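Grayscale wrist view loses the black fingers on dark upholstery – fix the scene or fix the data?

Posted by Zodwa Msimang in Simulation and Data Collection
25 Mar 2019

We are collecting simulated grasp demonstrations for a policy that picks small items off furniture. The set is called Plukora internally and holds 3,326 episodes. Each episode stores a room view and a wrist view. The room view is rendered in color. The wrist view is converted to grayscale before it is written, to match the sensor we plan to use on the real arm.

Most of the seating in our scenes is light. One sofa is black, and the labels on that sofa are giving me trouble. We run an automatic pass that marks each timestep as open, straddling or closed, using the wrist view only. On the black sofa it disagrees with the human annotators far more often than anywhere else. The fingers are black, the cloth is nearly black, and the pass seems to lock onto the boundary of the pale object and ignore the fingers altogether.

Things I have tried:

1. Raising the ambient light. The weave gets brighter, and so does the object, which then clips to white near the gripper.

2. Looking at single wrist views by hand. With the fingers open on both sides of the object, I can find the left fingertip by the strip of cloth between it and the object. On the right the fingertip is so close to the contour that I have to guess at the gap.

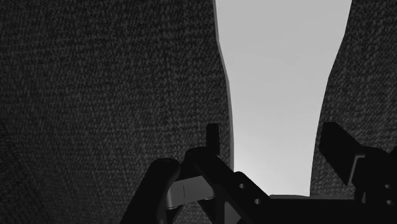

3. Dropping the black sofa from the set. It works, but the policy has to handle dark furniture later, so I would like to keep it.

Is it better to change the material, change the labeling, or leave the noise in? The room view of the same setup is easy enough for a person to read. The object is bright against the seat and you can tell that there is a finger on either side of it, although the near finger hides part of it. 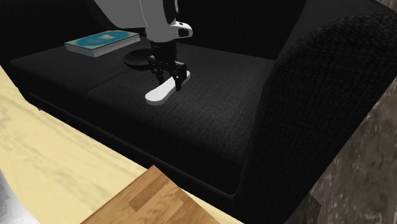

Room view, black sofa, gripper over the white object

The room view is not used for labeling at present.

Hadiza Haruna

Do not change the material. You would be tuning the scene to suit your labeler, and the labeler is the part you can replace.

You are in simulation, so you have the joint positions. Finger opening is a number. Log it at every timestep and take open and closed from that. Straddling takes one more check: project the two fingertip positions and the object pose into a plane parallel to the seat, and test whether the segment between the fingertips crosses the object footprint. No pixels are involved. We relabeled the Clelby set this way. It took 2 evenings, and most of that was spent finding out that 14 episodes had been saved without object poses. Those we replayed from the logged actions.

Three points to watch:

Use the object's real outline for the footprint. If yours has a narrow middle between wider ends, a bounding box will report a straddle well before there is one.

Check the fingertip height too. A gripper hovering well above the seat passes the planar test.

Keep the human labels. Compare them with the new ones on 60 episodes, dark and light seats mixed, and read every disagreement before you delete anything.

As for the policy input, leave the wrist view as it is. If the real sensor will have low contrast on dark cloth, the policy should see low contrast on dark cloth. I would vary the exposure between episodes, within whatever range your sensor covers, and go no further.

Abimbola Idahosa

had the same thing with a dark rug. I just turned up the contrast on the wrist images and the labels got better. didn't measure it properly

Bukola Iyamu

Agree with Hadiza on the labels. One addition on the clipping in your item 1. Check where in the pipeline the grayscale conversion happens. If you tone map in color and then convert, a pale object near the gripper can saturate early. Convert from the linear buffer and apply the sensor curve last. In Tamuno this was a matter of swapping two nodes, and the side thickness of light objects became much easier to separate from the top face.

Contrast stretching is fine for a person looking at images. I would not write the stretched version to disk, or you will have to apply the same stretch on the robot for as long as you use that policy.

Zodwa Msimang

Finger opening was already in the logs under a different key, so the open and closed labels are done. The footprint test is running now with the true outline. I will look at the conversion order after that.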